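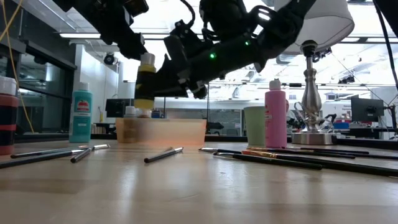
Search this wiki
Enter page name or keyword

Clitotari is a two-armed tabletop robot built in a shared workshop and used mainly for sorting and tidying art supplies. The project was started by Sutrisno Pillai and Anjani Sitompul, who had built a single-arm machine called Nosach and wanted a second arm that could reach the far side of the same table. Plans and parts lists are kept under the name Dedden, after the folder they were first saved in.

Name

The name was made up by Pillai and has no meaning in any language. Early notes spell it with one T. The spelling with two was in use by December of the first year and has been kept since.

Construction

The two arms are black and are made of segments joined by brackets, with the cables run along the outside. Running them inside was tried on Nosach and given up after the wrist cable wore through twice. Small green lights on the arms show that a motor controller has power. They do not show that it is ready to move, a point that has confused several new users.

The table has a light wood top with black aluminum extrusion along its edges. Extrusion was chosen so that parts could be bolted on and moved without drilling. The builders' log gives the total cost of the first version as 3000 dollars, with motors as the largest item. The log does not count tools, which belonged to the workshop.

Grippers

Each arm ends in a two-sided gripper driven by one motor. The first jaws were printed in a stiff plastic and tended to let smooth bottles turn in the grip. Kamarul Hutapea redrew them with wider faces, and this design, listed as version 8 in the plans, is still in use. Squeeze force is limited in software. The limit has to be set low for soft bottles and paint tubes, and a heavy jar may slip at the same setting.

A small camera is mounted at the wrist. Because it moves with the gripper, its view changes quickly during a reach, and the jaws always cover part of it.

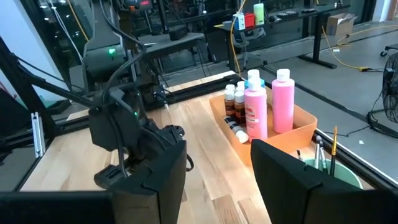
Wrist camera view, with the other arm at left and paint bottles in an orange tray.

Use with art supplies

Paint bottles, tubes and brushes were picked as the main task by Sitompul, who ran a painting class in the same building and had plenty of them. They differ in size and shape, and most survive a fall. A common job is to move bottles into or out of a low plastic tray and to stand brushes in a cup. Brushes lying flat are the harder part. The jaws have to come down very close to the wood, and a thin handle may roll away - more often on a glossy top than on a matte one.

Software

Motion is controlled by a program called Chin, written by Syahrul Chong. An operator can guide the arms by hand and save the path, or write out positions in a text file. Chin stops both arms if their paths come closer than 12 centimeters, a margin that can be changed but usually is not. The first public copy is dated 11 March 2019.

Related builds

Hauke Tiedemann made a smaller copy at home using the same jaws and a shorter tower. It has one arm and runs an older copy of Chin. His notes on cable length were later added to the Dedden plans as page 103.

See also

Nosach
Chin (software)
Gripper jaws, printed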